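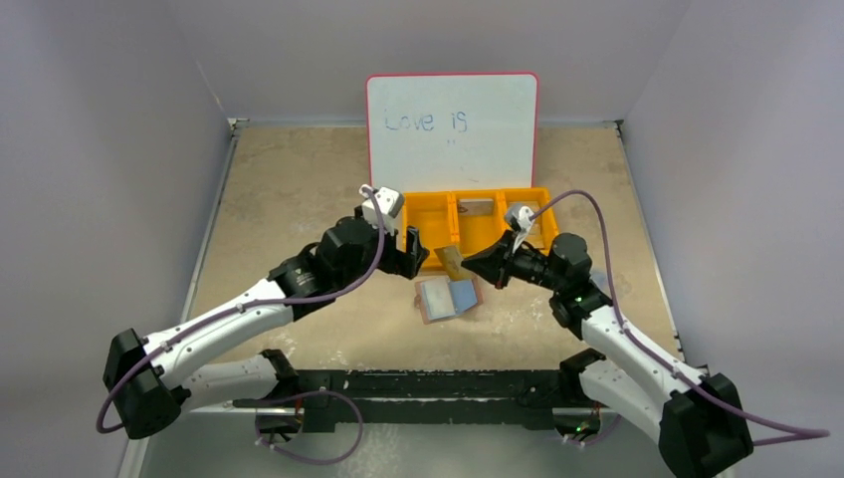
I do my desk and craft-corner check every December, before the Crăciun cards start and every flat surface vanishes under envelopes, and I thought I'd write it up properly this time with my comments left in. I'm a bit fussy about small boards (blame my old landlord, Colin Dunmore, who once had one come down on his foot!). A whiteboard propped against the wall, like the one with "Love is" in blue marker, gets its own line on my list, and so does a yellow-orange tray sitting right in front of it.

1. Propped boards – do they stay put if you nudge the table? Comment: mine slid, so it's had 2 sticky pads along the bottom. Fixed.

2. Board frame – any cracks or sharp corners? Comment: fine, just grubby.

3. Compartment trays – anything poking up over the low walls? Flat cards are no trouble at all, it's scissors I worry about. Comment: found a craft knife in my Drisel tray with no cap on. Naughty me.

4. Marker pens – lids on, none dried out? Comment: three binned, and I do wonder why I keep putting dead ones back.

5. Cables – well clear of where your hands and feet go? Comment: the lamp lead still needs a clip – to do.

6. Floor – paper scraps swept up? Comment: done, then done again after the glitter.

Next check after the cards are posted.

Recent items
Kitchen drawer check, with comments
Is my Noltex step stool still safe?
Loft ladder list for the Gridudham house
Sorting 276 buttons by colour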